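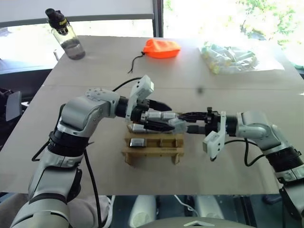

Notes on Annick Delorme's book on the Stosidero chair trials, a study of how postwar furniture makers borrowed packing methods from freight. 1/

Her starting point is the slatted base. The Gallico workshop drew its first benches from the shipping pallet, and the type is easy to recognize: horizontal slats, short legs at the corners, the same build as the little light-brown wooden stand between the two arms. Delorme calls it "storage promoted to seating." 2/

Chapter 2 covers the exhibition of January 1958. Gallico sent 348 pieces, all knocked down flat. The catalog lists them by crate number and gives no designer credits. Delorme reprints the packing list in full. 3/

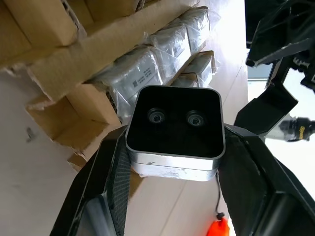 Stereo camera module, two round lenses side by side.

Fitriani Nair's essay in the same volume deals with the display hall. Visitors walked a fixed route past room sets with no ceilings, and a raised walkway let them look down into each one. Nair reads the plan against warehouse layouts of the period. The match is close for the ground floor and weak for the upper level. 4/

The print run of the original catalog was 2,000. The Talebi archive holds the only marked-up copy, with prices in pencil. A side table was 900, currency not stated. Nair assumes wholesale. I would want a second source. 5/

The plates are small and the index omits Trola, the firm that cut the slats. Trola appears on pages 41, 77 and 112. 6/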